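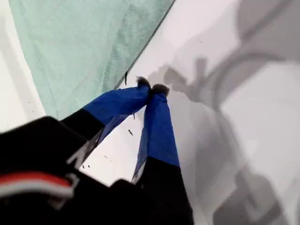 Home Issues Articles Authors Search

4.2 Sign-up and completion

Registration for the Lins startup contest opened on 03/10/2019 through a website built on Pillia, the online course platform run by Stelwood. Teams filled in a short form and then worked through four lessons on pricing, customers and cash flow before sending in a business plan. The site took 195 registrations, and 163 of these teams opened the first lesson.

Figure 3. Weekly registrations on the contest site, by source of referral.

Figure 3 shows that most teams signed up in the first week and in the last one. Referrals from local business groups made up the early peak. The later peak came from a reminder email sent to 1000 addresses on the Amovbridge mailing list. We could not separate teams that had already heard of the contest from those that learned of it in the email, so the effect of the reminder is probably overstated.

Drop-out was highest at the cash flow lesson. Teixeira, who ran the help desk, logged the questions that teams sent in during October. Most concerned the spreadsheet template, which did not open correctly on phones. A corrected file was posted, but teams that had already left the lesson were not told about it. Teams with at least one member who had run a business before were more likely to finish all four lessons. Their plans are compared with the others in Section 4.3.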